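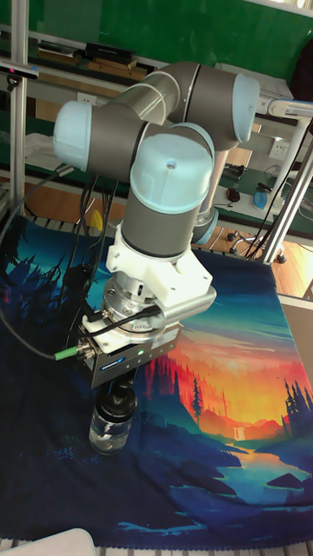 How often should small glass jars with screw lids be checked?
Before every session on the cloth-covered table, and again before they go back on the shelf. A full pass takes a few minutes once you have done it a couple of times.

Jar and Table Check, Etard Workroom
Checked by: Ingeborg Engelhardt
Month: June
Jars on the list: 32

I love this check, and I hope some of that rubs off on whoever picks up the sheet next! Small clear jars are wonderful to work with because you can see what you've got without opening anything. They do chip, though, and a chip under a lid can hide for months. Mark each line OK, Fix or Out, and write a comment even if it's only two words.

1. Glass body
Hold the jar up to a window and turn it slowly. Look for cracks, scratches you can feel with a fingernail, and cloudy spots near the base.
Result: OK, apart from 2 marked Out.
Comment: Both had hairline cracks starting at the bottom. Wrapped in newspaper, taped, and put in the glass bin. The rest came up beautifully clear.

2. Rim
Take the lid off and look around the edge under the lamp. Don't run a bare finger along it. Use a cotton ball, which snags on the tiniest chip.
Result: OK.
Comment: The cotton ball trick came from the people at Ó Riain and it is brilliant. I had been squinting at rims for years.

3. Lid
Screw it down until it stops, then back off and do it again. The thread should catch right away and run smoothly.
Result: Fix.
Comment: A few lids were gritty — warm water and an old toothbrush sorted them out. Let them dry fully before they go back on. 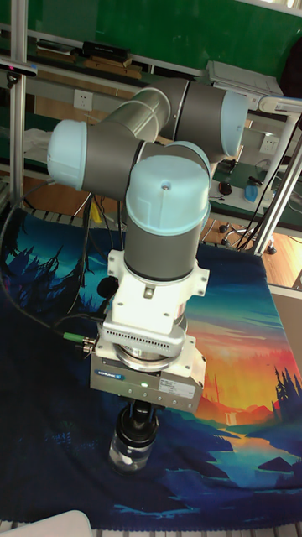 Clear glass jar with its black screw-on lid in place, over the landscape cloth.

4. Contents
Anything in a jar needs to be on the list by the door. Look through the side first. If you can't say what it is, keep the lid on and set the jar aside.
Result: OK.
Comment: Please use full names on the list! "White stuff" was in there again and it took me half the morning to track down.

5. Cloth
It should lie flat with no ridges where a jar will be set down. Feel for crumbs of glass with a folded paper towel, never your palm.
Result: OK.
Comment: I adore this cloth. The sunset side cheers up the whole room. Be extra careful over the dark blue, though. Clear glass is much harder to spot there, so bring a flashlight and shine it low across the fabric.

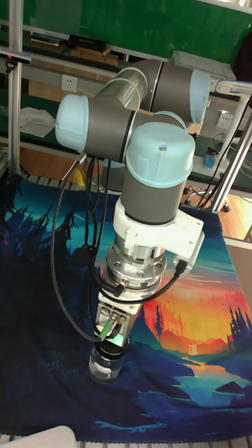 6. Cables and trip points
Follow every cable with your eyes from one end to the other. None should be pulled tight, pinched, or lying where a jar gets set down.
Result: OK.
Comment: Still want a second hook on the wall. Request sent to Jiltden, order line 88.

7. Light
Both overhead lamps on, no flicker, no glare bouncing off the glass into anyone's eyes.
Result: Fix.
Comment: One lamp buzzes. Terach has the right tube in stock, so that should be a quick swap, and then we can finally retire the desk lamp with the wobbly neck.

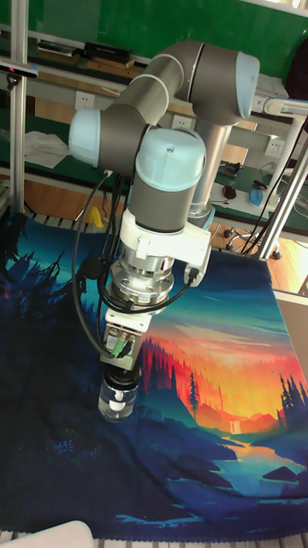
While you wait for a part like that, leave the line at Fix and carry on with the sheet. You don't need to start over. Just come back, initial the comment and change the result.

8. Cleanup kit
Dustpan, stiff brush, thick gloves, paper towels, tape, lidded bin.
Result: OK.
Comment: New gloves, and they fit! The old pair is in the bottom drawer for dusty jobs only.

Still open: lamp tube, wall hook, two replacement jars. Jars come from the same supplier as before, and please order the same lid size so everything stays swappable. Next check at 10:00, right after the floor is swept.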